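Notebook, textile conservation bench, May

Continuing with the wool from the Bevville blanket. Last entry stopped at the second madder bath, so I start from there.

Dalia Petrauskas sent the water report from Bravbridge and the hardness is higher than I was thinking. This explains the brownish tone in bath 2. Madder likes some calcium, but the iron is also not zero, and iron makes everything sad. I will repeat the bath with distilled water plus a small amount of chalk, so I know what is in the pot.

Bath 3. Wool skein 100 g, scoured last week and dried on the rack. Alum mordant as before, one hour, left to cool overnight in the same pot. Madder powder from the Thoroddsen jar (the new one, not the jar with the tape on the lid). Weighed dry, soaked in 2000 ml distilled water from the evening until nine in the morning.

Heating was slow. I went up to 60 degrees and stayed there. In bath 2 I let it climb to 75 when I was answering the telephone, and I believe the orange part came from this. Please do not put the lid on fully, the temperature runs away in a few minutes and the thermometer at the wall side reads two degrees low.

Color after 40 minutes: still pinkish, uneven near the tie. I loosened the tie and turned the skein by hand. After 70 minutes it was a clear brick red, much closer to the original border thread. I took it out at 90 minutes and let it drip without squeezing.
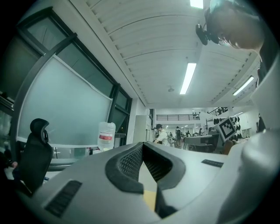

Bench, May.

Rinsing: three changes of water, same temperature as the bath. The first was strongly red, the second was pale, the third had almost no color. I kept a small bottle of the first rinse, label 626, on the shelf over the sink. If somebody needs the bottle for other use, ask me first.

Comparison with the original. I used the north window, as we agreed, and not the lamp. The new yarn is a little too bright when it lies beside the faded front of the blanket. Beside the back, where the light did not come, it is very near. So the question is again which side we want to match. The owner said the front. Dalia wrote in her last letter that she prefers something between, because a repair matched to the front will look wrong from the fold. I agree with her, but I did not write to the owner yet.

One more thing about the twist. The border yarn is two-ply with quite a hard twist, and the Uleck yarn is softer. When it is dyed it also opens more and takes the light in another way, so the eye reads it as a lighter red even if the dye is the same. I gave extra twist to a short length with the hand spindle, then steamed it. It looks darker already. I must do this before dyeing next time, the steam moved a little color onto the cloth.

Light test: five threads on card 3333, half covered with foil, in the south window since Sunday. No change that I can see. Two more weeks minimum. Please leave the card where it is, also when you clean the glass.

To do:
Bath 4, same recipe, yarn twisted first, take out at 70 minutes
Small sample with the exhausted bath, maybe good for the middle tone
Order alum, the box is near the end
Ask Dalia if she has still the warp threads from the first repair
Write to the owner about front or back

Later, half past four. Skein 3 is dry. It went lighter in drying, more than bath 2 did – perhaps one step on our gray card. The unevenness at the tie is visible only if I open the skein flat. I can cut this part away and still have enough length for the short side of the border. For the long side we need bath 4 in any case. Samples are stapled on the next page, left is bath 2, right is bath 3.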